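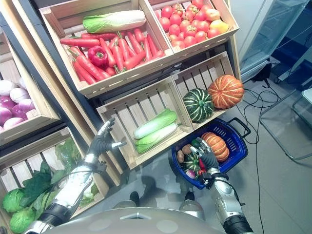
Vegetables on the Shelves at Turcotte

Turcotte is the vegetable room at the back of the Brolon farm store, on the Erkosside road. It opened in May, after most of a year as a storage area for feed bags and broken pallets. This page is for people who haven't been in yet and want to know what it's like, and for regulars who have asked how the crates are arranged and how things are priced. The notes are by Darlene Leclerc, who buys for the room and sets it up in the mornings.

The crates

Everything is sold from slatted wooden crates on dark metal shelving. The upper crates are tilted toward the customer so you can see to the back without leaning over. We looked at plastic bins first. They were cheaper and easier to hose down, but greens sweated in them and the room looked like a warehouse. The crates came from an orchard that was switching to bulk boxes, and we paid $169 for the lot. A few needed new slats and all of them needed scrubbing.

If you find a splinter or a loose nail, tell the person at the register and the crate will be pulled that day.

Carrots

The big heap of orange-red carrots is usually the first crate to need filling. They are sold with the green tops trimmed down to a short stem. People used to ask for the full tops for rabbits, and you can still have them if you call the day before. Carrots are priced by the pound, any size. Thick ones are better for soup and roasting. For eating raw, dig around for the thinner ones – we don't mind.

Napa cabbage

Napa gets more space than it did at first. Evumow, the lunch counter next door, started putting a cabbage slaw on its noodle bowls, and customers came over asking for the same thing. Look for firm white stalks and leaves that aren't limp at the tips. A whole head keeps well in the refrigerator if you leave it uncut and wrap it in a paper bag. Once it's cut, use it within 4 days.

If a whole head is too much, ask and we'll halve one. The other half goes in the cooler by the register.

Round cabbage and leafy greens

These share a low crate on the left, with the greens standing up behind the cabbages. Greens are the most delicate thing in the room. They are misted when the store opens and again after lunch, so give them a shake before they go in your basket. Anything left at 6 p.m. is half price.

Onions

Purple and white onions are mixed in one crate. We tried keeping them apart and gave up, as they were the same price and ended up mixed by noon anyway. Loose skins collect at the bottom and get brushed out at closing. Please don't peel the outer layers off in the store.

Tomatoes

Red, round, and good for slicing. They are never refrigerated here and shouldn't be at home either until they're fully ripe. Put the soft ones to one side if you come across them – they go into a box for sauce, sold by the box at a flat price.

Now and then a piece of fruit ends up among the tomatoes, usually put down by a customer who changed their mind. Fruit is rung up at the fruit price wherever you found it.

Peppers

Red bell peppers are sold by the piece. They don't have a crate to themselves at the moment, so check among the carrots. Chili peppers are also by the piece, and most people only want one or two.

Squash and pumpkins

The striped ones get the most questions. Both the dark green squash with the paler ribs and the orange pumpkin with the light stripes can be roasted. Cut them in half, scoop out the seeds, and bake them cut side down until a fork goes in easily. The small ones make a side dish for two people. The skin on the big ones is hard, so use a heavy knife and a board that doesn't slide.

Whole squash will keep for weeks in a cool, dry cupboard. Don't stack them.

Baskets

The blue shopping baskets with the black handles are by the door. Put heavy things such as potatoes and squash in first and leave the tomatoes for last. Return the baskets to the stack after you pay, because there are not many and they tend to collect in the parking lot.

Paper bags are at the scale. You are welcome to bring your own.

Hours and orders

The room keeps the same hours as the store. Orders for a full crate of anything need 4 days' notice and a phone number. Ask for Darlene, or leave a note at the register.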